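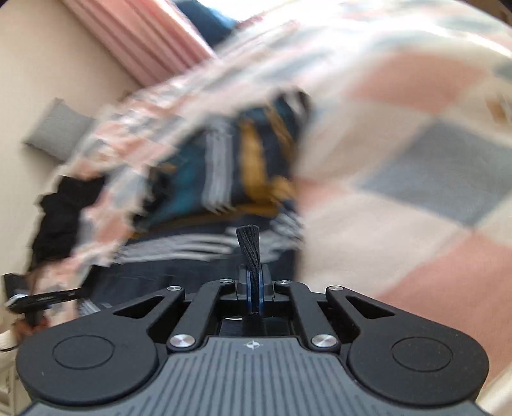 Re: [quilts-and-bedding] Black tassels, and what to do about a patchwork spread

From: Maya Sleiman
To: the list
Date: 16 April 2022

Grigoris Antoniadis wrote:

> Hello all. I have been given a patchwork-check bedspread for the
> guest room and would like to dress it up a little before my sister
> comes to stay. My wife suggests black tassels at the corners. I
> bought black cotton floss, and my first two came out looking like
> something the cat had been at. The ends won't sit level and the
> middle goes slack. Also, is black too heavy for a checked spread?
> And can it still go in the washing machine afterward?
>
> Grigoris

Dear Grigoris, and everybody else who has been quiet since January (I hope it's the gardens keeping you busy and nothing worse),

I was so pleased to see this one come up! Black is not too heavy at all, to my eye. A checked patchwork has so much going on that a pale tassel just gets lost against it, and you end up with four fiddly little jobs that no one will ever notice. Lay one of yours on the spread tonight, even a scruffy one, walk to the door and look back. You'll know right away whether you like it.

Now, the slack middle. My guess is that you're folding the floss over and tying it without putting any twist in first. Wind your floss around a piece of stiff card (mine is the back of an old Karkico notepad, gone soft at the corners by now), 40 turns for a corner tassel, and slip it off carefully. Then hold one end still and twist the bundle through the middle section before you bind it. It should feel like a cord between your fingers there and stay loose below. Bind it tightly, go around more times than you think you need, and bury the tail with a needle.

For the level ends, please don't try to trim it lying down. I did that for years. Hold it upright, tuft at the top, pinched firmly just under the part you're cutting, and let the strands flare out the way they want to. Then take small snips straight across until it looks like a flat little brush. If you can get somebody else to do the pinching, so much the better, and then you have both hands for the scissors and the stray threads. A bit of steam from the kettle beforehand takes out the kinks, but let it dry fully before you cut or you'll be doing it all again.

As for washing, I wouldn't sew them on for good. Dwight Sawatzky put me on to this a long while back: a small loop at the top of each tassel and a flat button on the underside of the spread, so they come off in a minute and live in a jar on wash day. Do wash one by itself first, in a white bowl, and see what color the water goes. Black floss can bleed something awful, and I still have a cream pillowcase with a gray corner to show for it.

Oh, and Nandi, if you're reading, I still have your Bridine needles and I haven't forgotten. They're in the blue tin with the bias binding.

Do let us know how the guest room comes along, Grigoris, and whether your sister is a tassel person. Mine is not, and we manage.

Warmly,
Maya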